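Travel & Food News | Press Releases

2018-08-06
By the Finbridge Visitor Office

Print this page | E-mail this page

FINBRIDGE OPENS SELF-GUIDED FOOD WALK, ASKS VISITORS TO ARRIVE HUNGRY

FINBRIDGE -- After years of watching travelers stop here only to ask the way to Pruitt, the Finbridge Visitor Office has opened the Jeltgate Food Walk, a self-guided route through the old market quarter with six stops, six things to eat and a fair number of stairs.

The walk starts at the Jeltgate, the stone arch at the bottom of Market Hill, and finishes at the Mutelska bakery at the top. Planners considered running it the other way, downhill, and were outvoted by the bakery.

Along the route, walkers will find a smoked fish counter, a cheese cellar, a pickle shop that has strong views on dill, a coffee roaster and a candy maker still pulling taffy in the front window. Mutelska supplies the last stop: a poppy seed roll the size of a shoe, best shared, seldom shared. A tasting is included at each one. Portions are described as "small" by the shopkeepers, who also describe the hill as "gentle."

Tickets are $67 per adult and are good for two days, which allows for a nap. Children under six walk free and eat whatever their parents were looking forward to. Each ticket comes with a paper map, a punch card and a cloth bag. Walkers who return a fully punched card to the Visitor Office will receive a jar of plum butter and the sincere respect of the front desk.

A trial run in July drew 900 walkers, most of them on purpose. Comments were generally kind. Several people asked for more benches, and these have been ordered. One asked for less cheese, and the request has been placed on file.

The trial also settled the matter of the audio guide. An early version sent people through the fish counter's storeroom and told them to admire the fountain. The revised guide has been walked from end to end by office staff, with snacks, and now mentions the fountain only when there is one.
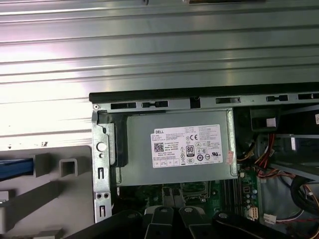

Tickets may be bought at the Visitor Office or at any stop on the walk, and all six shops can look up a reservation by last name. Finbridge came to computers late, and there are residents who still regard the inside of a desktop machine, with its ribbed silver metal and black trim, as something best left to people from Pruitt. Paper tickets will therefore stay on sale for as long as anyone wants one.

The Jeltgate Food Walk is open Tuesday through Saturday, 10 a.m. to 4 p.m., through the end of October. The cheese cellar closes for lunch, an arrangement it has declined to discuss. Comfortable shoes are advised. The cellar steps are steep and there is no elevator, but the cellar will gladly bring its tasting up to the street for anyone who asks.

Group bookings need a week's notice, or two if the group is fond of taffy. Press visits can be arranged through the Visitor Office on Market Hill, next to the bakery, where the staff can usually be found, if not in the office then in the bakery.

Print this page | E-mail this page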